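Workshop notebook — pump motor rewind or replace, and the drive on the Stevville job
August 15, 2022

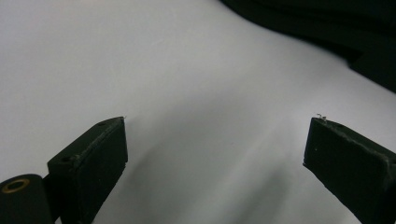 Mohsin Mengal

Picking up from the July notes. The transfer pump motor from Stevville is on the floor at the back, tagged, with the terminal box lid in a bag tied to the lifting eye. Please leave the bag where it is. The last lid went missing for a fortnight and we ended up making one.

Job is the 415 V three-phase unit that drives the main transfer pump. The complaint from site was nuisance tripping on overload, mostly in the afternoon, with the motor casing too hot to keep a hand on. They had already swapped the overload relay for a new one and wound the setting up a bit, which stopped the tripping and did nothing for the heat. I have asked them not to do that again.

Insulation first. Megger to earth, all three phases tied, came up low but not failed. Phase to phase through the links was better. Winding resistance was even across the three to within what the meter can tell me, so I don't think we have shorted turns, at least not cold. There is a brown patch on the end winding at the drive end that I don't like the look of. The varnish has gone brittle there and flakes if you touch it with a fingernail.

Bearings: drive end is noisy and has some axial play. Non-drive end feels fine but it came off the same shaft and had the same life, so both get changed. The grease from the drive end was a mix of two colours. Somebody on site has been topping up with whatever was in the gun. One was our usual polyurea and the other looks like a lithium complex, and they don't get along. What was left had gone to a thin soup with black bits in it, and most of it had ended up inside on the winding, where the brown patch is. I would guess that is most of our heat at the drive end.

Fan and cowl: fan is intact. The cowl was matted with lint and dust over half the openings. Cleaned off with a brush and low pressure air. Site should be doing this at every service and it's on their sheet, ticked.

Rotor: growler test clean, no sign of broken bars. Light rub marks on one side, consistent with the bearing play. Nothing into the laminations that I could find. Shaft journal at the drive end measured on the bottom of tolerance, still in. Keyway has a slight roll on the loaded edge. Dressed it with a fine file and the new key is a snug fit.

Rewind or replace

I went around this a few times. The frame is sound and the feet are flat. A rewind gets them the same motor back, at the same efficiency if we're careful with the burnout temperature, a bit worse if we aren't. A new premium efficiency motor on the same foot pattern costs more up front, but this pump runs nearly all day, and over the life of the thing the power bill is many times the purchase price. The supply authority rebate might cover part of the difference. I've put the form in the job folder but haven't sent it, as it wants the nameplate details of the old motor and the serial number is half ground off. Whoever is next on site, have a look at the commissioning sheet in the switchroom. It should be in the plastic sleeve on the inside of the door.

One catch. The rebate form has a separate section for variable speed drives and it asks for the application. Ours is a pump, so it should be all right, but they want a load profile with it. We only have spot current readings. A week with the logger clipped on would do it.

Quote went to site with both options. Told them my pick is the new motor, and keep the old one rewound as a spare if they have the budget.

The drive

The existing starter is direct on line. The pump is throttled by a discharge valve that has been sitting partly shut for years, judging by the state of the spindle. Classic case for a drive. I had the Fostska unit from the store on the test bench to check it before we offer it to anyone, given how long it's been sitting on the shelf.

Reformed the DC bus capacitors with the variac before putting full supply on it. Brought the voltage up in steps and let it sit at each one. No heat, no smell, bus voltage settled where it should. Final reading was steady. Then ran it unloaded with the small test motor, up to 50 Hz and back down, a few times. Fan on the heatsink is a little noisy on start and then quietens. I'd change it now while it's easy to get at.

Parameters as set on the bench:

Motor voltage 415
Base frequency 50 Hz
Acceleration ramp 5 seconds
Deceleration, coast to stop
Minimum speed left at default until we know what the pump wants
Auto restart off

Leave auto restart off. There's a maintenance hatch near the coupling on that pump and I don't want it starting by itself after a supply dip.

I tried decel at 2 seconds out of curiosity and it tripped on bus overvoltage as expected. There is no braking resistor fitted and for a pump we don't need one. There's also a check valve on the discharge side, so a gentle ramp down might be kinder to it than coasting. Will look at that on site once we can hear what the valve does.

Cable run from the switchroom to the pump is long enough that I want an output filter, or at the very least an inverter-rated motor. If they take the rewind option and a drive together, then the filter is not optional. The old winding insulation was never meant for it, and new wire on the same slot design needs to be specified properly with the rewinder. Written on the quote in capitals.

Screened cable from drive to motor, glanded both ends with the proper EMC glands. The existing cable is unscreened and shares a tray with the level transmitter. They already complain about the level reading jumping around when the pump starts. That is going to get a good deal worse with a drive on it unless the cable changes.

Other bits

Uvell have come back about the soft starter. They'll take it as a warranty return if we send the fault log. The log is on the shop laptop in the folder with the job number, and I've printed a copy as well. The bypass contactor was the part that failed. Contacts pitted on one pole only. I asked whether they'd seen it on others and got a polite non-answer.

Ikeda gearbox: output seal replaced, filled to the level plug, spun on the bench and left overnight on a clean sheet of cardboard. No drips by morning. Ready for pickup. The breather was blocked with paint, which would account for the seal. Cleared it. If anybody is spraying gearboxes, put tape over the breather and then take the tape off again.

Part 515 in the bearing cupboard is in the wrong box. The box says sealed both sides and the bearings in it are shielded. I nearly fitted one. Have moved them and written on the lid in marker, but the stock list still needs fixing.

Induction heater tripped its own thermal cutout twice while I was warming the bearing for the non-drive end. I think the probe magnet isn't sitting flat. Worked fine after I cleaned the face. Keep an eye on it, and don't go back to using the oven.

To do

Chase site for the nameplate details and the commissioning sheet.
Book the current logger. Charge it first.
Get a price on the output filter and on screened cable, both with lead times.
Order the heatsink fan for the Fostska.
Send the Uvell return, with the log in the box and a copy by email.
Grease gun at Stevville to be emptied, flushed and labelled. I'll bring a new cartridge and a tag for the gun, and one for the motor.
Check alignment at the coupling when the motor goes back in, whichever motor it is. The shims that came off are in a labelled envelope but two of them are rusted together, so cut new ones.

Megger readings are to be repeated after the stator has been through the drying oven overnight. If they come up well I'll still be recommending against putting it back as is, with the varnish in that state. Results will go on the next page.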